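Ledodeck
Home / Bench tests / Kits / Gallery

Grullesis two-arm bench kit: tools, tray, toolbox

Quick one this month. We've had the Grullesis two-arm kit on the bench since April and the full write-up is still being argued over, so the gallery goes up first with notes as they stand. Kit is 2,093 pounds from Harnier, two arms, two grippers, two base plates, leads, software. Rails and table not included. More on that further down, it annoyed us.

Job on the go is tool tidying. Hand tools, a shallow tray, a toolbox with a lid. Sounds dull, is dull, and it's just what half of you wrote in asking for after the Beaudoin single-arm gallery. Can it pick up a screwdriver, can it put it somewhere sensible, can somebody who isn't an engineer get it to do that before lunch.

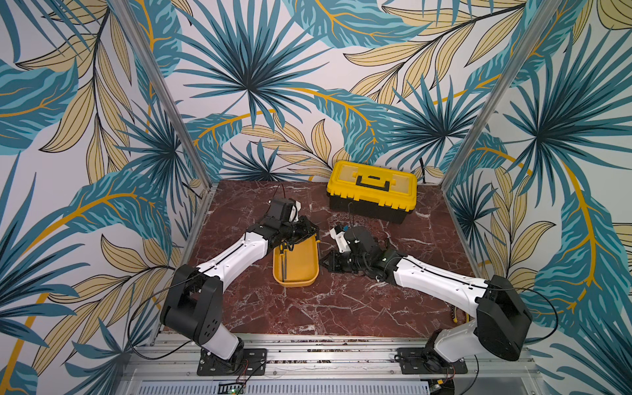 Words and pictures: the Ledodeck bench desk
Filed under: Arms, Kits under 2,500, Hands-on

Left gripper over the top end of the yellow-orange tray, right one waiting just beside it. Screwdriver lying along the left side with its handle to the back. Toolbox shut, against the back wall.

WHAT'S IN THE BOX

Arms come most of the way built. Wrists are on, grippers are on, you fix the lower link to the base plate and run the cable. Bolts in a bag, bag inside another bag, no labels on either. Hex keys supplied but the small one is soft and we'd rounded it off by the second arm. Use your own.

Printed guide is a single folded sheet. The proper manual is a download, 80 pages, and decent. Good diagrams. The bit on cable routing is worth reading twice, we read it once and had to take the left arm off again.

Packing is all card, which was nice to see. Keep the inserts if you're going to move the kit about, the wrists don't like being laid on their side.

SETTING UP

Allow an afternoon. Harnier says an hour on the product page and maybe that's true if you've done four of them. Most of ours went on the rails. The base plates have slots as well as holes so there's a fair bit of give in where they end up, but both arms want to sit square to each other or the calibration complains. And it complains in numbers, no words. Code 119 turned out to mean "base not level". Had to write in to find that out. The reply came same day to be fair.

Aluminium extrusion across the front of the table is what we'd go for if you're starting from scratch. Clamps work, we tried clamps, they creep.

Cables. Leave more loop than you think at the elbow. The arm swings further out than it looks like it will on the drawing, and a tight cable will tug the forearm just enough to put the grip out by a few mill. Big lazy loop either side, out of the way of everything, done.

If you have slotted duct lying about then run it along the front under the rails. Keeps the thin wires off your sleeves. Grooves in the extrusion fill up with bits whatever you do, so keep a small brush handy.

PICKING THINGS UP

Handles, good. Shafts, not so good.

That's most of the review really. The gripper fingers are angular and taper to the tip, and on a fat rubbery handle they sit well and hold. On a thin round steel shaft they pinch at one point and the tool swings round it like a compass needle. You can get away with it if you pick near the balance point and go slow. The software has a speed slider and we lived in the bottom third of it.

Pliers and cutters, anything with two handles spread apart: pick one handle and commit. Going for both at once means opening the gripper to its widest and coming down dead centre, and it managed that sometimes. We had better luck coming in from the side at a low angle.

Small stuff near the corner of a tray is the hard bit. The raised lip gets in the way of the wrist before the fingers reach the floor. Turning the wrist round a quarter helps. So does a tray with a lower edge, obviously, but we liked this tray.

TWO ARMS OR ONE

People ask every time. The Beaudoin is one arm and cheaper, and for pick-here-drop-there work we'd still send most people to it. Two arms earn their keep when one thing has to be held while the other thing happens to it. Lid held open, tool goes in. Tray steadied, tool comes out. Passing a long tool from one hand to the other so you don't have to reach right across.

The handover is fiddly to teach. You move the arms by hand, press record, move, press, and so on. Fine for one arm. With two you want a second person, or a foot switch, and the foot switch is extra. We taped the button to the table leg for a while. Not elegant.

Reach is decent. With both bases on the front edge the arms meet comfortably in the middle, and there's a good overlap where either one can take the job. Back corners are a stretch. It'll get there but with the forearm nearly straight, and a straight arm is a wobbly arm. Put the things you use most in the middle, just off-centre to whichever arm is doing the work.

THE TOOLBOX LID

Got its own heading because it ate a whole day.

A folding carry handle that lies flat in the lid is hard for any gripper this size. Fingers want something to get underneath. What worked best for us was going in from the front edge, one arm hooking under the lip, the other one just resting on the body of the box to stop it sliding away. Still pushed the box along the table more often than we'd like. A strip of grippy matting under it sorts that out, cost next to nothing.

If your box has proper catches, forget it. Leave them undone and let the kit deal with the lid only.

Angle matters as well. Square to the wall looks tidier but turned slightly is easier for the wrist to get at. Try a few positions before you teach the move, as you'll have to reteach it if the box shifts by much. That's our biggest moan about the software: it remembers where the arm went and has no real idea what it went there for.

NOISE, HEAT, POWER

Quiet. A bit of whine from the wrist when it's holding a load out at full stretch. Vents in the elbow housing do their job and we never had a shut-down, but don't push the kit hard up against a wall or board and block them.

Power supply is chunky and the lead from it is short. You'll want a socket closer than you've got.

It does sag when you switch it off. Both arms, slowly, down to wherever they fancy. Park them first. There's a park button in the menu and we wish it was a real button on the base. We've got one scuff on a gripper from forgetting.

THINGS WE'D CHANGE

Proper words for the error codes, in the software, on screen.
A harder hex key.
Rubber pads for the fingers. They sell them, at extra cost, and they ought to be in the box at this price.
Rails as an option on the order page. Half the people buying will need them and end up shopping in 2 places.
Foot switch included with the two-arm kit. Come on.
Longer lead on the power supply, see above.

THINGS WE'D LEAVE ALONE

The arms themselves. Stiff, tidy, easy to take apart. Every screw we wanted to get to we could get to. The wrist comes off without disturbing the forearm and goes back on in the same place, or near enough that it only wants a quick recalibrate.

Spares. Harnier lists the lot seperately, down to single gripper fingers, and the prices are fair.

The manual, apart from the missing codes.

WHO'S IT FOR

Small workshops that want to try something out before spending real money. Colleges. Anyone who's already got a single arm and keeps wishing for a spare hand. We wouldn't put it on a production job, it's too slow and the grip on thin things isn't reliable enough to walk away from. As a bench kit for learning two-handed work it's the nicest we've had in at the price, and the one we've been slowest to pack up.

Around two weeks of evenings before we'd call ourselves any good with it. Your milage may vary.

STILL TO COME

Full review with timings, once we've agreed on how to time it. Rubber finger pads are on order and we'll redo the shaft tests with those fitted. A few of you asked for the same job on the Beaudoin for comparison, will do, it'll need a smaller table.

Settings file for the tray pick is on the downloads page. Change the base spacing to match your own before you run it, and keep the speed right down for the first go.

Kit on loan from Harnier and going back to them after the review. They haven't seen this page before you.

More in Kits / Back to gallery list / Ask the bench desk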